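The Lill Street Letter
11 January 2023

ON THE TABLE: The Cloth Stays

Every January I promise to write something useful in this slot, and every January I write about tablecloths. Last year it was the lace one that could not be ironed. This year it is the blue one, and I'm told by Milagros Henríquez that if I don't get it out of my system now she will be hearing about it until March.

The blue cloth came out in December for the neighbors' snack table and has not gone back in the drawer. It was meant to. There is a perfectly good plain one for ordinary months, in a shade the Ondlow catalog called Oatmeal and the rest of us call beige. But you get used to a bit of color in a dark front room, and by New Year's the beige one had started to look like a waiting room.

It is blue all over, with mountains on it. Mountains in white outline, a few of them filled in with pale yellow stripes, with little white dots over the top for snow. It also has words. I have read a lot of tablecloths in my time and have never understood why they need words, but this one says "perfect" at an angle, as if somebody had been asked for an opinion on the way past. My sister thinks it's charming. My sister also owns a cushion that says "cushion."

Mountains, I would argue, are not a holiday. Snow isn't either. You can leave snow out until the real stuff melts and no reasonable person will say a word, and I have now explained this to three unreasonable ones.

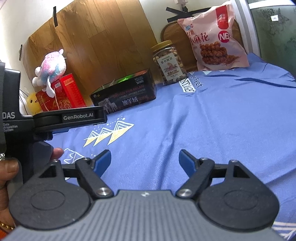
The things that live along the back are a harder case. The red gift box with the gold patterns and the gold cord is plainly a celebration sort of box, and I have been asked twice when I plan to put it away. I don't. It's the handsomest thing in the room, and a good box is hard to replace. I paid $70 at the Hemine store once for a set of boxes that were supposed to nest, and they have never nested. They lean.

Then there's the chick. It is a small yellow plush chick with a tiny orange beak, and it belongs to Easter if it belongs anywhere. Wenceslao Cervantes set it down beside the box in December and said it looked cold. I pointed out that it was three months early. He said in that case it wouldn't be late. So now we have snow, a festive box and a spring chick on one table, and I've decided this saves me changing anything over until summer.

A word on creases, as two readers wrote in. Yes, you can iron a printed cloth, from the wrong side, on whatever setting the label allows. I know this. I have also got a cloth full of folds that I smooth with the flat of my hand when the doorbell rings, and it comes to much the same thing once the snacks are down. Put the heavy plates where it's worst.

For spills, blot and don't rub. Milagros swears by cold water and dish soap. I swear by moving a bowl six inches to the left.

If you have a seasonal cloth you've failed to put away, write and tell me how long it has been. The record is held by a reader in Ponilach whose pumpkins stayed down until the following pumpkins.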